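Home | About | Movie Log | TV | Books | Say Hi

Filed under: At the Movies, Rambling

August Catch-Up: Two Theaters, One Couch, and a Very Long Western

Posted by Rafia Usmani in August

I have fallen so far behind on writing about movies that I had to dig through my coat pockets for ticket stubs to remember what I saw. (I know, a coat in August. The Siddiqui keeps its air conditioning set for penguins, and anybody who has sat through a double feature there brings a layer.)

First up was Destness, which Hongmei had been begging me to see with her ever since the trailer. It's a western, sort of, about two sisters driving 400 sheep across a valley to pay off their father's debts, and it is long. Really long! I loved the first hour, when the sisters are mostly bickering over who gets to ride the good horse, and I could have watched another hour of just that. Then a land baron turns up and everybody starts giving speeches. Hongmei cried at the ending and I got a little misty myself, though mine may have been partly my lower back.

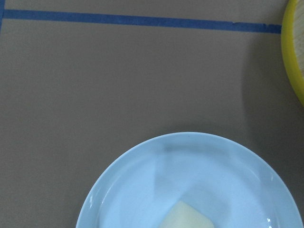 The one I really wanted to talk about, though, is Kimance. I went in knowing nothing except that Fahad Arain had liked it, and Fahad likes maybe one movie a year, so I figured it was worth ten bucks and a Saturday afternoon. It's a small, quiet mystery set in a seaside hotel in the off season. The night clerk finds a suitcase in the lost and found with her own name on the tag, and off we go. I guessed the answer way too early and it didn't bother me one bit, since the fun is in watching her snoop around in the linen closets. The whole thing runs 111 minutes and I wouldn't trim any of them, except possibly the dream with the elevator.

At home I finally rented Catetti, the animated one about the opera-singing pigeon. Kausar's kids have seen it what must be 500 times and they know every song, so they sang along, loudly, and I missed a good deal of the plot. The pigeon's rival is a very snooty swan and he gets all the best lines. I'd like to watch it again by myself with the volume up, which is maybe a strange thing for a grown woman to say about a pigeon movie, but there you go.

Next up is the submarine thriller Iulian keeps texting me about. He says I have to see it on the big screen, and the Siddiqui has it through the end of the month, so I'd better find that coat.

Older Posts | Newer Posts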